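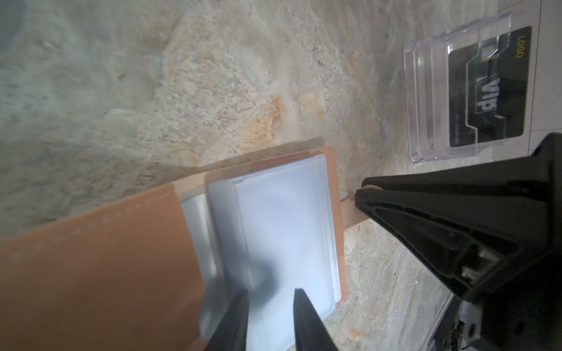
An open tan leather card holder with clear plastic sleeves, on a stone worktop.

Flemlow revises its sleeved card holder

Friday, February 23, 2024

Leather goods maker Flemlow has changed the inner sleeves and the closing strap on its Caldeira card holder, following a review of returned items at its Zisthorpe workshop. The revised version goes on sale this week. The cover pattern is unchanged.

The Caldeira is a folding holder with a stitched leather cover and a set of clear plastic sleeves bound along a central spine. It closes with a narrow strap. It was introduced in September and has sold 3747 units to date, most of them through stationers and shoe repair shops.

According to the company, the largest group of returns concerned sleeves that had split at the lower corner, next to the spine. In most of these the owner had kept two cards in one sleeve. The new sleeves are cut from a thicker film and have a rounded inner corner. They are also slightly wider at the mouth, so that a bank card can be pushed in with one hand.

"The old film was clear and it was cheap, but it went stiff in cold weather and then it tore," said Reinaldo Portela, who runs the Zisthorpe workshop. "We tried four films. The one we chose is a little less flexible on the first day and a good deal better after a month."

The thicker film adds 2 mm to the closed holder. To allow for this, the strap has been lengthened by 9 mm. Flemlow said the old strap would still close over the new sleeves when the holder was half full, but pulled at the stitching once every sleeve had a card in it.

Stitching on the cover remains in white thread. A darker thread was tested and dropped after retailers said customers preferred the contrast against tan leather. The leather itself comes from the same supplier as before and is left without a surface coating, so it will darken with handling. Marks from water can be reduced by wiping the whole panel with a damp cloth and leaving it to dry flat, away from a radiator.

Umesh Tiwari, who buys small leather goods for the Olen chain of stationery shops, said the change to the sleeves had been overdue. "People look at the leather first, but it is the plastic that comes back to the counter," he said. Olen will sell the remaining stock of the first version at a reduced price until it is gone. Both versions will carry the same name, and the only difference on the packaging is a letter B after the stock number.

Owners of the first version can have the sleeves replaced at the workshop. The spine has to be unpicked and sewn again, and the work takes up to ten working days, not counting postage. Holders should be sent empty – the workshop will not accept items with bank or identity cards left inside. The first 100 replacements will be done free of charge. After that a fee will apply, which Flemlow has yet to set.

The strap can be replaced at the same time if the owner asks for it. A new strap will be lighter in colour than a cover that has been in use for some months, and the company does not offer to match the shade.

A version with fewer sleeves, intended for travel passes, is under test at Zisthorpe. Portela said it used the same film and a shorter spine, and that the remaining question was whether the cover needed a stiffener. No date has been given for its release.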